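Section 5: Folding knits on the bed

I do all my folding on the bed, with nothing on it but the fitted sheet. A table works too, but mine is too small for anything with sleeves!

1. Lay the knit face down and smooth it out from the middle.
2. Bring both sides in so they meet.
3. Fold up from the hem, loosely, and stop short of the neckline.
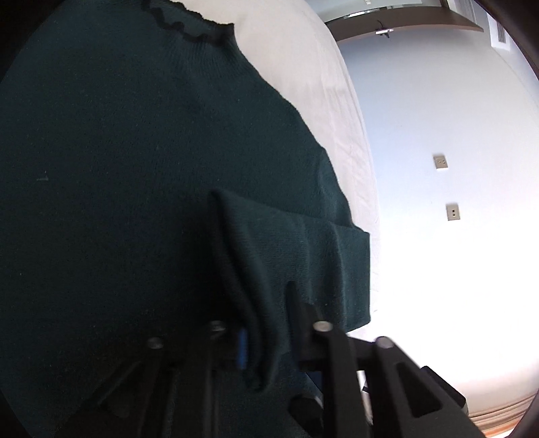
4. Turn the whole thing over and pat it down. Don't press hard (I did this for years and got creases that wouldn't budge).
5. Slide it into your Candlow box, neck end first.

Note: the medium box holds 7 thin knits, or fewer if you're like me and own a lot of chunky ones.

Caution: no hangers for heavy knits, please. Petrică Enache lent me a lovely cardigan once and I gave it back with shoulder bumps. Sorry again!

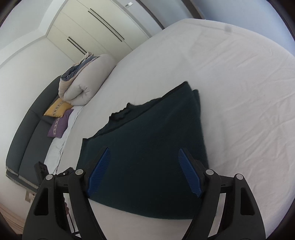 Big pieces need more elbow room, so clear some before you start. I push cushions and spare bedding over to the sofa, like the mustard-yellow and purple ones with the patterned bands, and then the mattress is all mine. Fold anything thick in half first, then in half again, and put it at the bottom of the Ditham trunk.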